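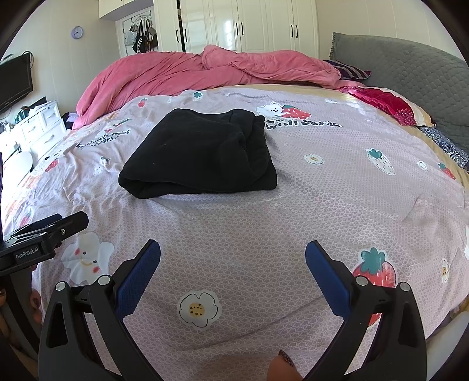
Folded black garment on the bed, gripper fingers open.

Folding Laundry With Hand-Held Grippers: House Rules for Home Sessions
Futlow Home Tips, updated 31 January 2019

These are the working rules we use at Futlow for folding clothes at home with a pair of hand-held grippers. They cover beds, sofas and low tables. Kitchen work has its own page. If you have been folding by hand all your life, expect the first basket to go slowly.

Before you start

Read the sheet that came with your grippers and follow it wherever it differs from this page.

Charge everything the night before. Check that both grippers open and close all the way without sticking. Squeeze each one 25 times with nothing in it. If a finger drags or clicks, put the pair aside and use the spare.

Wipe the finger pads with a dry cloth. Lint builds up faster than you would think, especially after fleece and towels. Do not use fabric softener sheets on the pads. They leave a film and thin cloth will slide right out.

Take off rings and bracelets. Tie back long sleeves and hair. Keep pets and small children out of the room until the grippers are back in their case.

Choosing and clearing the surface

A bed is the best place for large items and fine for small ones. Pull the top cover toward the head of the bed and leave it there, so the middle and foot are free. Smooth the part you will work on. You do not have to make the whole bed.
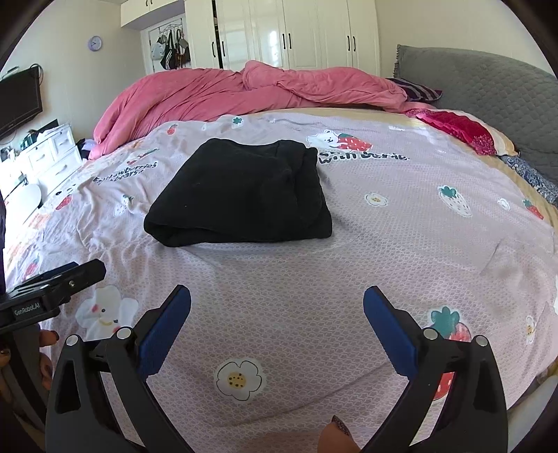 Contrast matters more than a pretty background. Put dark clothes on light bedding and light clothes on something darker, so that you and anyone reviewing the session can tell where the garment ends. Printed bedding is allowed under our rules as long as the item stands out from it. A folded black knit on a pale lilac sheet passes easily, even with strawberries and daisies printed all over the sheet. White socks on that same sheet would be harder to pick out, and we would ask for a plain towel under them.

Leave a hand's width of open bedding on every side of the item. Pillows can stay if they are back by the headboard.

Turn off the television. Put away mail, medicine bottles with labels, and family photos.

Handling the clothes

Open the fingers fully before you go in. Most dropped garments come from going in half open and pushing the cloth ahead of you.

Pinch a fold or a hem. Avoid buttons, zipper pulls and drawstrings. Set those down and move them by hand between takes.

Keep your own fingertips behind the gripper fingers while they are closing. If you need to fix a collar, stop, put one gripper down, fix it, and start the item again from the beginning. 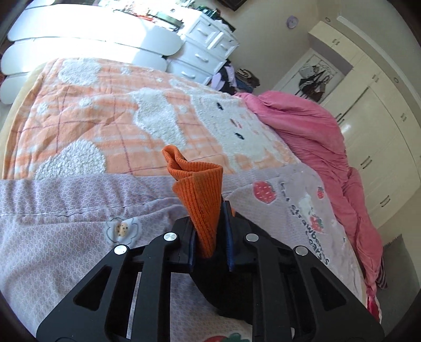

Small items need a different grip from shirts and pants. Take them near the middle or at one end, close the fingers until the cloth holds, and then stop squeezing. Ribbed cloth gives the pads plenty to hold. The orange piece between the fingers has gone into a twisted cone, and an item in that shape should be laid down and opened flat before it is folded. Folding over a twist leaves a lump in the stack. If your bed has a quilt with raised figures on it, do the flattening on a smoother part of the bedding, or the tips may catch on the fuzzy bits.

Lift only as high as you need to clear the bed. Do not shake items out while they are in the gripper. Shake them by hand first.

Breaks and limits

Work no longer than 35 minutes, then rest your hands. Stop sooner if your wrist or thumb hurts. Switch sides of the bed when you come back so you are not always leaning the same way.

Replace the pads after 3000 closes or when the texture looks worn, whichever comes first. The Plorkotis log sheet has a column for this. Write the number down at the end of each session, even if you only did socks.

Putting away

Wipe the pads again. Check the screws at the joints with your fingers. Report a loose one on form 526 and do not tighten it yourself.

Store the grippers with the fingers slightly open. The Stisetberg case has room for both, but the lid should close without pressing on them.

The kitchen page will be revised in May.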